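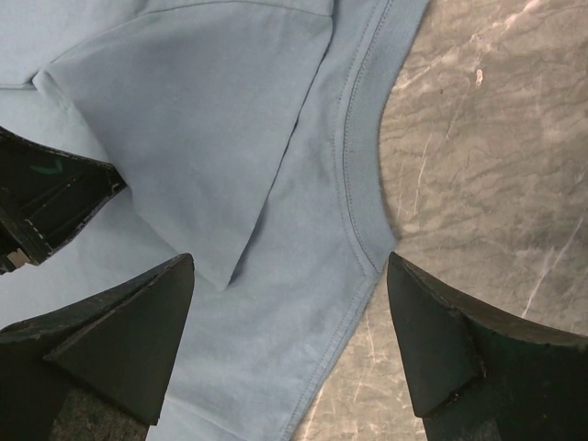 Light blue T-shirt on the grey marble, one sleeve folded over.

July 30, 2019

Folding again. The old method (in half lengthwise, then thirds) gives a stack that leans after six shirts, so I am testing Marisol's: sleeves across the body first, sides in to the collar, then up from the hem. Target width is 430 mm divided by two, to suit the Drustley drawer.

The blue one is the awkward case. Soft knit, creases easily, and the sleeve leaves a diagonal fold that has to be pressed out by hand before the side goes over. Collar stitching is sound. Hem to be checked at the next wash.

Took over 51 minutes for the whole basket. Marble is better than the bed for this, being flat. Ghazal wants the drawer liner back by Friday week; must measure it first.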